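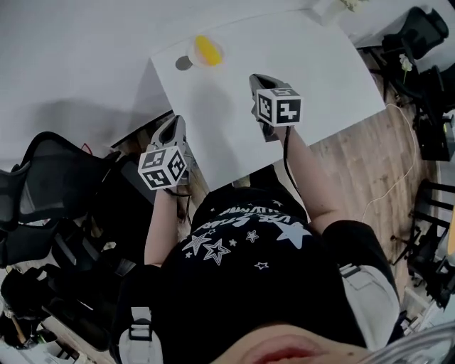 Figure 3. Tabletop collection with two hand-held grippers, each with a marker cube at its base.

3.2 Equipment planning and purchase

The hardware budget was fixed before the task list was. Not ideal. We had one capital line for the year and it closed in October, so anything not ordered by then had to come out of running costs. The plan was therefore built backwards: decide how many hand-held pairs we could afford, then decide what to record with them.

Three options were priced. (a) A fixed two-arm cell from Janevski, with install and a service contract. (b) Hand-held grippers only, bought as finished units from Andcombe. (c) Hand-held grippers printed and assembled in house, with jaws and cabling ordered seperately from Fostero. Option (a) was dropped early. The quote took nearly the whole line and left nothing for spares or operator hours. Options (b) and (c) came out close on paper but not once assembly time was charged at the Prundbridge site rate.

We went with (b), plus a small parts order from Fostero. The order covered 5 pairs: four in use, one kept back. Marker cubes were budgeted as consumables. Printed faces scuff, and a scuffed face costs tracking, so replacement sets were put in from the start. Cables the same. Our earlier pilot lost more sessions to cable faults than to anything else and there was no line for them at all, every replacement went through petty cash.

Furniture was left out of the first draft of the budget. A white table and office chairs (Figure 3) came from existing stock, so no charge to the project, but moving them did cost and it was billed to us two months later. Worth a line.

Operator time was the largest single item. We planned for 252 hours over the collection period, split into sessions of 2 hours with a break between. Training was costed inside that total, which was a mistake; the first week went almost entirely on training and the schedule never quite caught up. A separate training line of even a few days would of fixed it.

Storage was priced per session. We reserved room for 200 sessions and set the retention period at the same time, so the renewal fee could be entered in year two.

For groups planning a similar purchase: get the cable and marker prices in writing before comparing unit prices. Ask what lead time applies to a single replacement jaw, not just to a full order. Andcombe and Fostero gave very diffrent answers here, and the cheaper part was the slower one. Final quotes were signed off in March 2018. Unit costs by category are in the appendix.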